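Bisgaard software: frequently asked questions

These are the questions we receive most often about the perception and planning software for the hand-held gripper and its arm version. If you are new, please read the installation notes first. The page was last revised on 16 January 2021 for release 4.

What does Bisgaard do?

It takes a recording made with the hand-held gripper, works out the path of the gripper and the opening of the fingers, and writes a file from which a policy can be trained. It also contains the player that runs the trained policy on an arm. The two parts can be installed separately. Many groups use only the first part and have their own player.

Why do you work so much with knitted clothes?

A knitted garment has no fixed shape, so a planner that expects a rigid model has nothing to hold on to. Heavy cable patterns are also difficult for perception. The ridges look like edges, and our older edge finder placed the border of the garment in the middle of the chest. We keep these recordings in the Skorkberg set, and every release must pass on them before we publish it.
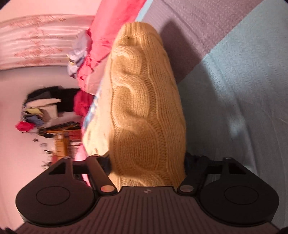 The Skorkberg set has 809 recordings at present. It can be requested from the same address as the licence. Please write which version of the software you use, as the file layout was changed in September and the old reader will stop with an error on the new files.

Do I have to remove the lens distortion before I import?

No. The tracker uses the wide picture as it is and applies the lens model internally. If you straighten the pictures yourself, the corners are lost and the tracker has fewer points on the background. You must only give the correct calibration file. A wrong one does not produce a warning, and we know that this is a weakness.

The tracker loses the position when the gripper is close to the cloth. What can I do?

When the garment fills the view, everything the tracker sees may be moving together with the fingers. It then believes that the gripper stands still. Two settings help. Set background_weight to 9 and switch on the option hold_on_low_parallax. It also helps if the garment lies on something with a strong print, like a patterned bedspread, and if a part of it stays visible beside the garment.

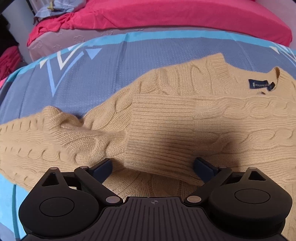 Cable-knit sweater on a patterned bedspread, with one cuff folded across the body.

How does the planner choose where to grasp?

It scores candidate points along folds, cuffs and hems, and takes the best one that the fingers can reach. Ribbed parts receive a higher score than cabled parts in the default profile. You can change this in the file grasp_profile.txt. Please change one value at a time. We have received several reports which we could not repeat, and in the end the profile was edited in many places.

Is the shadow of the gripper a problem?

It was, until release 3. The segmentation treated a dark shadow as a hole in the garment, and the planner then refused to grasp there. Now the shadow is predicted from the previous pictures and masked. With a very soft shadow the mask can be too small. In this case raise shadow_margin to 12.

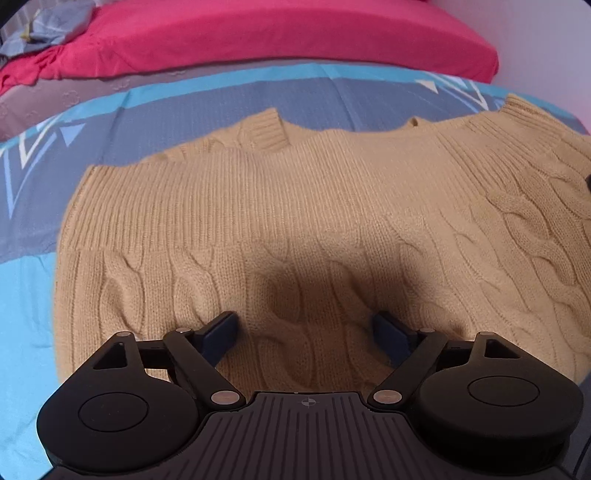
Fingers open at the lower edge of the sweater, gripper shadow on the cables.

Can I use the finger opening from the pictures, without a sensor?

Yes, this is the normal way. The opening is calculated from the position of the finger pads in the picture. The result is less exact when a pad is hidden by cloth. The log then shows the word "estimated" beside the value, and you may decide to leave these parts out of the training.

Which computer do I need?

For importing, any recent desktop computer with a graphics card is enough. A one-minute recording takes about 4 minutes to process. The player needs less power, but it must not share the computer with other heavy work. Delays in the control loop are visible at once as shaking of the fingers.

Does it work together with Prestura and Zovura?

Prestura files can be imported directly. For Zovura there is an export script in the folder tools, but it does not yet write the finger opening.

How are buttons and labels handled?

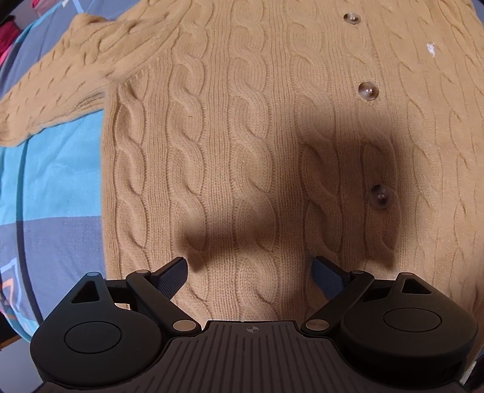
Answer written by Lamai Chaiyaporn, checked by Paweena Kamolrat

Small hard parts are given their own class in the segmentation, called "fixed". The planner keeps the fingers away from this class by a distance which you can set. Buttons of a similar colour to the wool are sometimes missed, mostly in shadow, and then the finger may close on one. If this happens often with your garments, mark the buttons by hand in a few recordings and run the command refine_fixed. It is not necessary to mark all recordings.

Labels inside the collar belong to the class "soft" and are ignored by the planner.

Where do I report an error?

Use the form on the support page and attach the log and the calibration file. Please do not send the complete recording before we ask for it.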